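洗衣角碰头会记录（我记的，口语多，大家将就看）

日期：2022年10月8日
地点：Trirdale 楼二层小会议室，后半段挪到洗衣角站着开
到会：光宁（Quang Ninh）、小戴、阿蓉、老祝、我
请假：Furncombe 那边的对接人，说有事电话里补
记录：我

先说一句，上次的记录我写得太长，阿蓉说她看到一半去吃饭了，回来不知道看到哪儿。这次我尽量短，不过估计也短不到哪儿去（写到最后发现果然没短）。

一、上次遗留的事

八月那次说好要做的几件，对了一遍。

洗衣液换成大桶装：换了，小戴去买的，发票在我抽屉里，157元，还没报。小戴问什么时候能报，我说这周，她说上周我也说这周。好吧，记下来，这周一定报。

公用衣架：没买。老祝觉得家里带几个来就够，阿蓉觉得带来的衣架五花八门，挂出来不像样。这事争了好一会儿，最后先放着，等预算那一条说完再看。后来预算说完也没人再提，所以还是放着。

Gurberg 的烘干机报价：来了，4,000元，含送货不含安装。大家听完都安静了一下。光宁说安装另收200元，打电话问过的。加起来超出我们手里的钱不少，今年不考虑，明年再说。老祝要求写上他本人一直支持晾绳，我写上了。

二、预算

手里还有1,000元，要用到年底。阿蓉提议先把日常耗材的钱留出来，剩下的才谈别的，大家都同意，没什么好争的。洗衣液、洗衣袋、除垢剂算耗材。老祝问柔顺剂算不算，投票结果是不算，想用的自己带一小瓶，写好名字，别放在机器顶上。

说到机器顶上，小戴很激动！她说每次来都有人往上面搁东西，瓶子、袜子、钥匙，什么都有。上面贴着标签的那一角尤其不要压东西。这条全体通过，连老祝都举手了。

三、篮子和椅子

这一条是今天说得最久的，我本来以为五分钟能完。

现在的做法是把白色的洗衣篮放在椅子上，人不用老弯腰。光宁很喜欢，他腰不好，说自从篮子上了椅子，他愿意一次洗完，不再分三回。阿蓉的意见是篮子容易歪，椅面没有那么宽，装满湿衣服以后她总担心往前滑。小戴说那就别装满嘛。阿蓉说你每次都装满。

讨论下来是这样：
篮子继续放椅子上，不放地毯上。
放的时候往靠背那边推一推，前边别悬空太多。
湿衣服多的时候分两趟拿。
椅子是从会议室借的，开大会要还回去，还之前擦干。

老祝另外提了一个折叠小架子，是 Chu 杂货铺里看到的，高度跟椅子差不多。价钱他没记住，颜色倒记得很清楚，墨绿。请他下次去问一声价再来说。

四、黑的和彩的怎么洗

起因是阿蓉的一件浅色衬衫，洗出来灰了一层，她今天特地带来给大家看，确实灰。至于是谁的黑衣服，会上没追究，小戴看了看天花板。

我们定的办法很土：深色一批，鲜亮颜色一批，浅色一批，混着来的自己负责。光宁问蓝绿色这种算哪边，我查了一下衣服上的洗标，也没写。最后说新买的头三次单独洗，之后跟鲜亮颜色走。新的黑衣服也照这个来，头三次别跟别人的东西放一起。

还有一个小提醒，往机器里放之前把衣服抖开，别团着一整个塞进去。团着塞，中间洗不透，拿出来还是一股味儿。老祝说他洗了三十年都是团着塞的。我们没有接话。

五、门和胶圈

滚筒门洗完要开着，这个以前说过，可总有人顺手关上。光宁上次拿干毛巾在胶圈里擦了一圈，毛巾当场就不能要了。以后谁最后用谁擦，擦完门敞着。阿蓉担心门敞着会有人撞上，我们试了试，从旁边绕一步就过去了，没问题。别往门上挂衣服，也别拿门当扶手。

取衣服的时候记得伸手往筒里摸一圈，小件最爱贴在上面。小戴丢的那只袜子就是这么找回来的，隔了两个礼拜，她已经把另一只扔了。

六、散会前

Furncombe 的对接人来了电话，说除垢剂可以跟他们的一起订，省运费。同意，由阿蓉去跟。

各自要做的：我报发票；老祝问架子价钱；阿蓉订除垢剂；小戴写一张分色的纸条贴墙上，字写大一点；光宁说他负责擦胶圈做示范，大家鼓掌。

下次会议时间没定下来，群里再约。

附：洗衣角

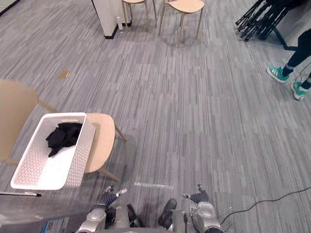
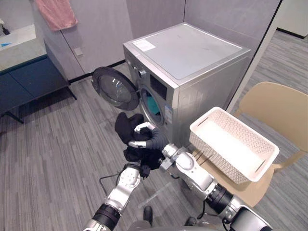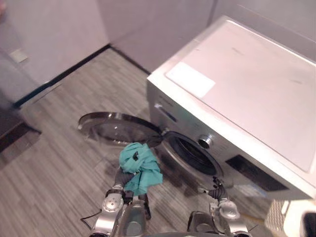
会后群里有人问：毛巾和衣服能不能放一桶洗？
最好分开，毛巾掉毛，深色衣服沾上了很难弄干净；如果实在只有一两条，就把毛巾单独装进洗衣袋，跟浅色那批一起洗。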